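Everyone keeps asking when a robot will do the ironing. I'd settle for one that can change a hard drive without a lie-down afterwards - a job I manage myself in 5 minutes, swearing included. 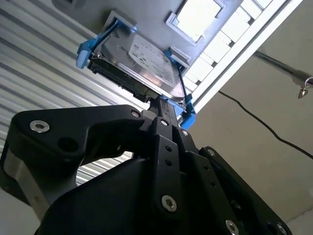

So can machines do shop-floor chores yet? Some of them, slowly, and with a person standing by.

Gripping is the part they've cracked. Lining up a plastic bracket inside a crowded old PC is where my sympathy starts.

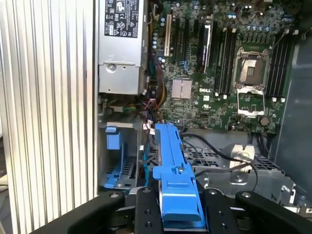

Apolline Pons reckons I'm being mean, and that her first 200 drives went in no better.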